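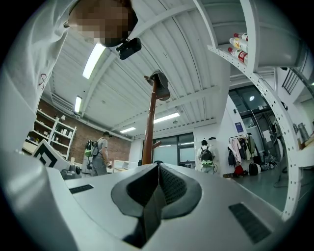 有人在上一版页面底下留言说,机器人叠衣服的视频看了三年,家里的衣服还是自己叠,到底哪天能轮到它来干?这条留言我们在办公室里传了一圈,大家都笑,笑完又都觉得问得对,于是把这一页整个重写了。

Lindar 手持夹爪
Stallstead 出品
首页 > 采集设备 > 手持类 > Lindar

一句话介绍
拿在手里用的双指夹爪,您用它把家务或店里的活儿做一遍,动作就记下来,拿去教机械臂做同样的事。

现在的机器到底会干什么

先说我们最兴奋的部分。放在三年前,让机械臂从货架上拿一只横放的瓶子、再稳稳立到台面上,得有人把每个位置一点点量好,瓶子挪两指宽就全完了。现在用 Lindar 录一批示范,训练一个晚上,第二天早上九点机械臂就能自己去拿,瓶子歪一点、往里靠一点,它也会跟着调整手腕。第一次看到它伸过去、停一下、换个角度再夹的时候,我们几个人真的喊出来了!

瓶子、杯子、盒装食品这类形状固定的东西,进展是最快的。把帽子从衣帽架上取下来,也已经像模像样(挂回去要难得多,帽檐老是磕在挂钩上)。挂在横杆上的衣服,取一件出来可以,前提是别挤得太紧。衣架和衣架勾在一起的时候,人手腕一抖就分开了,机械臂会很认真地拽着两件一起走。

还不会的也很多。翻找袋子里的东西,基本没戏。叠衣服能叠,慢,而且叠完的样子您大概还想再叠一遍。至于走进一间没见过的屋子,自己看出哪样该收、哪样该留,离得还远。

所以回到那条留言:单独一件活儿,条件收拾得好,今天就能干;一整间屋子的活儿,还得等。我们自己觉得等的时间会比很多人想的短,不过这是心里话,没有数据撑着,您听听就好。

一个小测试,数字都在这里

我们在 Pladerora 上跑过一轮。Pladerora 是我们内部用的一套家务和店铺任务,从取瓶子到挂帽子都有,物品位置每次重摆。示范全部用 Lindar 录制,每个任务200条左右,机械臂用的是 Phromma 单臂。

总共尝试905次
完成774次
没完成的那些里面,挂帽子和取衣服占了大头。

每次尝试只算一遍,中途有人伸手帮忙的一律算没完成。碰倒旁边东西、但目标物品拿到了的,我们吵了很久,最后也算没完成。要是您觉得这个标准太严,欢迎来信接着吵。

产品本身

外壳是浅灰色,表面做得很圆顺,久握不硌手。中间是深灰色的V形夹指,内侧带网纹,夹光滑的瓶身时尤其能感觉到区别。我们试过平面夹指,夹圆瓶总要找正中间,稍微偏一点就滑出去;换成现在这种,偏着夹也能兜住。

夹指可以单独更换,拧两颗螺丝就行。网纹里容易进线头,录衣物类任务以后请用软毛刷刷一刷,别用尖的东西去挑。

手柄的重心我们改了四版。第一版太靠前,举高了够上层货架,十来分钟手腕就酸。现在这版把电池往后挪了,举着舒服多了,代价是整体比原来粗了一点,手小的同事建议戴薄手套,防滑。

参数
类型:手持双指夹爪
最大开口:100毫米
供电:内置可充电电池,充电时不能录制
记录内容:画面、手的移动轨迹、夹指开合
配套机械臂:Phromma 单臂,其他型号需要自备转接件
标准包装:主机、备用夹指一对、软毛刷、充电线、收纳袋

怎么录出好用的示范

这部分是老用户催着我们写的,写得有点散,想到哪儿说到哪儿。

动作慢一点,但别停。很多人刚上手会在夹住东西之后愣一下,看看夹稳没有,机械臂学过去以后也会愣一下,很像,挺好笑的,也挺浪费时间。

灯光别只留一种。天花板上装了好几组灯的房间,可以全开录一批,关掉一半再录一批,傍晚窗外暗下来之后补一批。我们早期的模型一到晚上就找不到瓶子,查了两天才想起来,所有示范都是上午录的。

背景里有人走动没有关系,真实的屋子本来就是这样。要注意的是别让旁人伸手递东西,递过来的那一下机器会学得莫名其妙。录之前和在场的人说一声,问清楚愿不愿意入画,交出去的数据请把脸部处理好。

货架分层的话,每一层都要录到。只录中间那层,机械臂遇到上层会从奇怪的方向去够,有时候还会蹭到搁板。

失手了不用删。东西掉了,捡起来重新放好,接着做完。这种带着补救过程的片段我们现在特别喜欢,训练的时候留一部分进去,机械臂碰歪了东西以后会自己再试一次。这个发现完全是意外,有位同事忘了清理素材,结果那一版模型比之前哪一版都好用!

适合谁用

做机械臂研究的实验室、想在自家店里试试自动理货的小店、开家务机器人课程的学校,都用得上。家里没有机械臂、只想买一台回去让它干活的朋友,请先别下单,Lindar 自己不会动,动的是您的手。

常被问到的几件事

能夹玻璃杯吗?
能。薄壁高脚杯我们不推荐,录示范的时候人手容易使过劲。

能夹湿的东西吗?
夹指可以沾水,擦干再收。主机外壳上有开槽,请不要对着水龙头。

左手能用吗?
能,设置里切换一下。左右手的示范最好分开存,混在一起训练的效果我们还在试。

一件活儿要录多久?
取瓶子这类,熟手一个下午能录完。挂帽子请多留半天,还有一点耐心。

录好的数据归谁?
归您。软件默认存在本地,上传与否由您自己选。

订购与试用

每周五统一发货,五月起可以申请借用两周,运费我们出去程,您出回程。借用期间录的数据请自行拷走,机器寄回来以后我们会清空。

下一批打算试的任务是把挤在一起的衣服一件件分开取下来,软件更新会放在本页下方的下载区。手边有什么活儿特别想让机器来干的,也请写信告诉我们,越琐碎越好。

相关产品
Lindar 备用夹指
Lindar 手柄延长件
Phromma 转接件

下载
使用手册
Pladerora 任务清单
软件更新记录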